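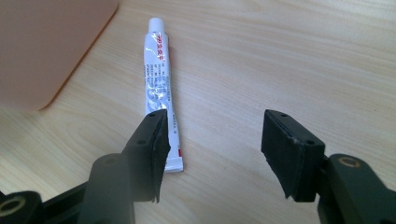

Adhesion is my favourite topic of the whole module, partly because everybody arrives thinking they already know how it works. Glue is sticky, so it sticks! But stickiness (the proper word is tack) is only the feel of the stuff under your thumb, and plenty of very strong adhesives have hardly any of it. A small white tube of adhesive lying on a wooden tabletop already gives us the three things we need for this week: a liquid, a solid surface with grain in it, and a cap that keeps the two apart until we want them together. Hold on to that cap, we come back to it under curing.

Week 4 -- Why Things Stick
October
Notes by the module tutor, Materials for Makers, Entwistle College

1. Wetting

For glue to hold, it first has to spread. Put a drop of water on a waxed jacket and it sits up in a bead; put the same drop on clean glass and it flattens out. The angle where the edge of the drop meets the surface is called the contact angle, and a small angle means good wetting. I love this measurement because you can do it with a lamp, a sheet of card and a protractor, and get a perfectly respectable answer.

Grease ruins wetting. So does dust, and so does the oil from your fingers, so please stop testing whether a joint face is clean by touching it (I saw at least one of you do it last session).

2. What does the holding

There are two main stories, and most real joints use a bit of both.

Mechanical keying: the liquid runs into pores and scratches, goes hard, and is locked in. Wood is the classic case. Cut across a board and you open up the ends of the cells, which drink glue so fast that an end-grain joint is often starved. Along the grain you get a much better bond.

Surface attraction: molecules very close together pull on each other. Each pull is tiny, but there are an awful lot of them. Two really smooth, clean surfaces can cling with no glue at all, and one of the jobs of an adhesive is to fill the gaps between surfaces that are nowhere near as flat as they look.

3. Curing

Glues go hard in different ways. White wood glue loses water. Contact adhesive loses solvent, and you wait for that before closing the joint. Two-part epoxy reacts with its own hardener. Superglue is set off by traces of moisture, even the thin film on an ordinary surface -- hence the cap, and hence the rule about putting it back straight away.

4. Shear and peel

Our lap joint test this week: two strips overlapped by 300 square millimetres, pulled end to end. The Furgate rig read 3,126 newtons at failure. Divide one by the other and you have a shear strength of 10.42 newtons per square millimetre, which is lovely for a joint made on a classroom bench. Now take an identical joint and lift one corner. It comes apart at a fraction of the load, as all the force lands on one thin line. Design your joints so they slide, and avoid letting them peel.

For next time: read the Tritero booklet up to the section on primers, and bring your broken samples. Look at the failed faces with a hand lens first. Is there glue on both sides, or only one?

Related handouts
Week 2 -- Reading a Stress Curve
Week 3 -- Wood, Grain and Movement
Week 5 -- Screws, Nails and Dowels
Nunedik workshop: booking and safety sheet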